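Sorting at the Table — Gallery

Umik is a small exhibit about household waste, put together by Tarun Prajapati and Dindo Baluyot for the Poduval building. It opened in September and takes up one room on the ground floor. Most of it is wall text and shelves of packaging. This page covers the part called Clearing Up, which deals with the small litter left on a table after lunch: bottles, wrappers, bags.

Tarun wanted the items kept plain. A water bottle and its cap are often two different plastics, and the label can be a third. Film wrapper is a separate matter again — many curbside programs don't take it, and it tends to end up in the bottle bin anyway. Visitors who filled in the card at the door (397 of them in the first month) were asked where they would put a wrapper. Of those, 79 said they didn't know.

The rest of the gallery, including the shelves and the Kalura glass display, is on the next page. 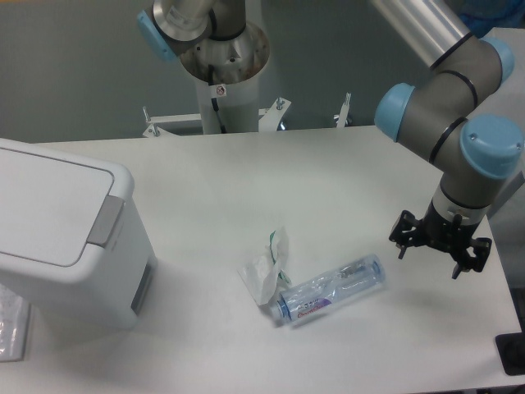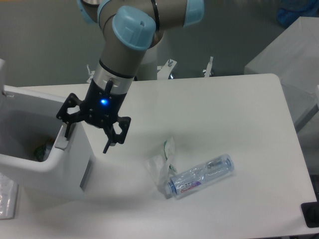

Clear bottle with a blue cap, crumpled wrapper beside it, white bin at the left. White table, Clearing Up section.

The bottle and wrapper are kept together in the display because that is how they usually turn up. Dindo wrote the panel text for this part, which asks visitors to check three things before they throw a bottle away: whether it is empty, whether the cap should stay on, and whether anything else is going in with it. Local rules on caps differ, so the panel gives the answer for our pickup area only.

A printed version of the panel is available at the desk. It runs to 2 pages and the type is large enough to read from a kitchen wall. Schools can ask for a set of 8.

Clearing Up stays in place when the shelves are changed over. The new shelves will hold cartons and foil, with labels by Himora. Pictures of those will be added to the gallery once they are up.

Text: Dindo Baluyot
Room layout: Tarun Prajapati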